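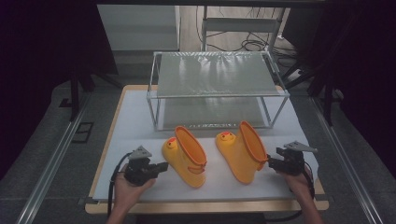 White powdery film on kids' rubber rain boots — can I save them?

Posted in Home & Laundry, viewed 417 times

Parisa Tehrani

Hello everybody! I've been reading this site for years and finally have something to ask. My older daughter outgrew her rain boots a while back, and I put them away in the attic for her little sister, feeling very organized. Well, I brought them down in January when the rain set in, and they had a whitish, chalky film all over the outside, worst around the ankle where they fold. I wiped them with a damp cloth and they looked lovely for an evening, and by breakfast the film was back.

Is it mold? They don't smell moldy, only rubbery. And is there something I can put on them that's safe for a four-year-old who still, I'm sorry to say, chews on things? My neighbor says hair conditioner, my mother says vegetable oil, and my husband says new boots. I'd love to keep them if I can, partly for the money and partly because the little one has been waiting for her turn in them for so long.

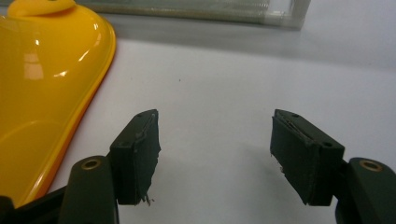
Eugeniusz Gajewski
Marked helpful by 43 readers

Hi Parisa, and welcome! It's almost certainly bloom. Natural rubber has waxes and other bits mixed into it, and they come up to the surface over time, more so when the boots sit somewhere that gets hot and then cold, like an attic. Mold usually comes in spots and fuzz and it has that basement smell. An even, dusty haze that wipes off and comes back is bloom, and it doesn't mean the boots are ruined.

What I do for my grandkids' boots, and I've had plenty of practice:

Wash them in lukewarm water with a squirt of dish soap, using a soft cloth. Get the mud out of the tread with an old toothbrush. Please don't use hot water.

Rinse, pat dry, and stand them upright indoors, away from the radiator, with crumpled newspaper inside. Change the paper when it gets damp.

Rub in a very small amount of silicone boot spray or a rubber boot conditioner. I use Ollex, but any that says it's for natural rubber will do. Leave it 30 minutes and buff it off well. Keep it off the soles, or she'll go skating across the kitchen.

With a chewer in the house I'd skip the conditioner altogether and stick to soap and water. You'll have to wipe them more often, but oh well. And before you do any of it, bend each boot gently at the ankle and look for little cracks. If there are cracks, your husband wins, I'm afraid.

Next time keep them in a closet, standing up with nothing on top of them — they take a crease very easily and it never quite comes out.

Skallonum

olive oil works great, been using it for years

Gasero
Reputation 177

I'd be careful with kitchen oils, with all respect to the answer before mine. They make the boots shine beautifully for a day or two, but oil can soften natural rubber and leave it sticky, and then every bit of dirt on the sidewalk wants to come home with you. I lost a good pair of garden boots that way. Also check the label inside, if it hasn't worn off. Plenty of children's boots are PVC, and those don't really bloom, so if yours turn out to be PVC the white stuff may just be dried soap or hard water marks. A splash of white vinegar in the rinse takes that off.

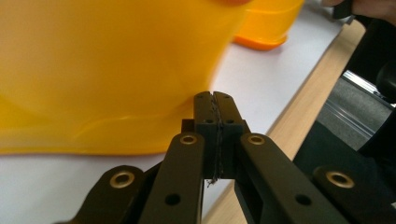 Nouri

Can confirm about the vinegar, our water is very hard and it worked on my son's pair. I'd only add that you should pull out the insoles first if they're the removable kind, and dry those separately. Ours took two whole days!

Parisa Tehrani

Thank you all so much. No cracks that I can find, and the label does say natural rubber, so soap and water it is. They're standing in the hall now, stuffed with the sports pages.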